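Basket week

Posted August 3, 2021

I promised my sister I would write down what I do all day, so this one is for her, and for anyone else who has asked me at a barbecue what "teaching a robot" means and then watched me wave my hands around for ten minutes.

The short version is that I put fruit in a basket. I have been putting fruit in a basket since Thursday, and I expect to be doing it for a good while yet!

The longer version goes like this. At Pranddale we're building up a set of examples for a system that is supposed to learn to tidy a table on its own. It learns by copying, so somebody has to do the job first, many times over, with the robot's own arm. I sit in a chair with a pair of handles (they look a bit like garden shears, and they squeak) and steer the arm through the whole thing from start to finish. Reach, close, lift, carry, let go, back to the start. Every run is saved, the video from the wrist along with all the joint positions, and then I move things around on the table and do it over.

When I started in February I thought the hard part would be the steering. It was, for about two weeks. I dropped things, I squeezed things, I drove one finger straight into the tabletop and went very pink while Qianru Han came over and calmly reset the arm. These days my hands mostly know what to do, and the hard part is being a little bit different every time without being sloppy. If I always set the lemon in the same place, the system learns that place and never bothers to learn lemons. So I scoot things left, I turn the basket, I pick up the orange first one time and last the next. We have a layout sheet (we call it the Kisora sheet, after the project) and it helps, but you still catch yourself slipping into habits. Mine is leaving the orange close to the gripper, bless me, as that's the easy grab.

Qianru reviews everything the next morning. She's kind about it but she doesn't miss much. On Friday I did 70 runs and she threw out 15, mainly for what she calls "dithering," meaning I hovered over something while I made up my mind. A person watching wouldn't care. The system would pick up the hovering right along with the rest, and then we'd have a robot that dithers too, and it would be my dithering – I find that both funny and slightly alarming.

Ataahua Quinlan, who has the station next to mine, keeps telling me to decide before I touch the handles. She'll say the order out loud under her breath, "kiwi, lemon, orange," like a grocery list, and then she just goes. I've started doing it too. We must sound like a produce aisle over there. Her reject pile is much smaller than mine, so I'm not going to argue with the method.

Next week we're supposed to bring in some new shapes, and Ataahua has asked for a bunch of grapes, which I think is wildly optimistic of her. I'll report back. Sis, call me on Sunday, and please stop telling Mom I work in a supermarket.
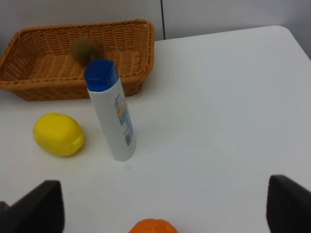

Kiwi in the basket, lemon and orange still out, as seen from the wrist.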